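Big news for employee owners at Zukmont

We did it! On 2021-07-22 the members of the Zukmont staff trust voted 301 to 208 to take two seats on the company's board, with full voting rights – the same as any director put there by the big shareholders. I've been writing about worker ownership for years and I can't remember being this happy over a ballot.

The seats run for two years. Anyone with 50 shares in the trust can stand, and that includes part-timers at the Ruruvthorpe site (several have already asked me for the form!).

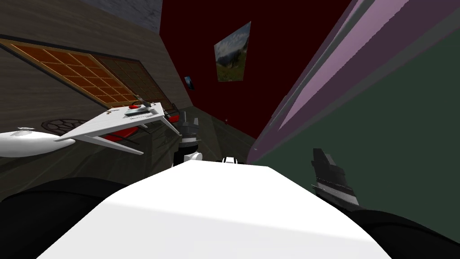 A white table and two robot grippers, computer rendering.

Ans Van der Linden, who drafted the proposal back in May, will hold an open call for candidates next month. She'll go over what directors can and can't share with coworkers, how pay questions are handled, and what Maksymiv learned when its own staff joined the board. There's room for 200 on the call, so sign up early – and send your questions ahead if you can.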